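Introduction to Tourism Planning
Handout 4: Carrying capacity, or how many visitors is too many?

Instructor: Fatos Tomić
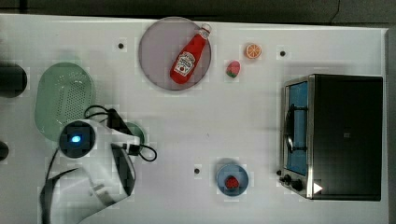

Last time we finished with arrivals, and with why a big arrivals number makes a minister happy and tells the rest of us rather little. Today I want to move on to what happens once the visitors have come through the gate. Please have the Dretberg reading with you, since I'll be going back to it more than once (and if you haven't read it yet, do at least look at the map on the second page, it will save you a lot of puzzling).

What we mean by carrying capacity

Put simply, it's the number of people a place can take before something you care about starts to go wrong. I know that sounds vague, and I'm afraid it is! The "something" might be the footpath, the water supply, the patience of people who live there, or the pleasure of the visitors themselves. These give you different numbers. A valley with good drains and wide paths may still have forty households who would like to be able to park outside their own front doors in August.

So whenever you read a capacity figure in a report, write next to it: capacity of what?

The Dretberg case

Dretberg is a small hill town with one road in, and its trouble is nearly all in the middle of the day. The buses from Piltside arrive before lunch and leave by 4 p.m., and for those few hours the upper square is packed. By evening you could have the place to yourself, and the innkeepers would dearly love you to.

The town's first plan set a limit of 20 buses a day. It was easy to explain and easy to check, but it did nothing about when the buses came. The second plan kept the limit and added arrival slots, with no more than 13 buses allowed before noon. Zhuoran Yuan will be visiting in the second hour to talk about how the slots were drawn up, so save your harder questions for then, and don't be shy with them.

Terms to know for the quiz

Day visitor: someone who comes and goes without staying the night.
Peak spreading: moving visits to quieter hours or months.
Leakage: visitor spending that ends up outside the local area. We only touch on this today and will do it properly when we get to Tendberg.

Before next class

Read the Tendberg chapter up to the section on ferry fares. Then write 2 pages on a place you know well, saying which kind of capacity it would run out of first and how you would find out. Your own hometown is fine, and I always enjoy those papers the most. Bring a printed copy, please.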